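September 26, 2023
By Hatsue Nomura

Workshop Tips: Comparing Grippers on a Two-Arm Bench

Readers who are choosing between gripper fingers are advised to test both sets on the same table, with the same objects, before ordering. The Cadari workshop follows the procedure given below when comparing Lusetti and Kozłowski fingers.

Fasten the frame first. Clamp the rail to the table edge and check each clamp again after the first 3 trials. A rail that shifts slightly will change the results for one arm and leave the other unaffected.

Select objects of different sizes. Small blocks show how well the fingertips meet; a larger block shows whether the jaws open far enough. Place a basket within easy reach of the arm being tested, and mark its corners on the table with tape or pencil.

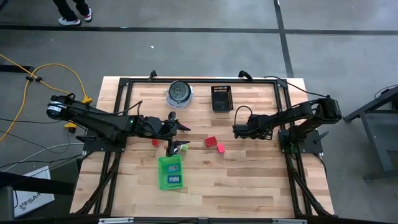 Two arms on a butcher-block table, with loose blocks and a green basket at the near left.

Leave slack in the arm cables at the elbow. Move each joint through its full travel by hand, with the power off, and watch for any point at which the cable pulls tight. Extension cords should be routed away from the place where the operator stands.

Run 70 trials with each set of fingers. Return the blocks to their starting positions after every trial, and record a dropped block separately from a missed one. In our September comparison, the Lusetti fingers completed 7 more trials than the Kozłowski set, chiefly on the smallest block.

Wipe the fingertips with a dry cloth when changing sets. Store spare fingers in labeled bags with their screws. The blank record sheet is filed at the Sallham tool desk under number 91.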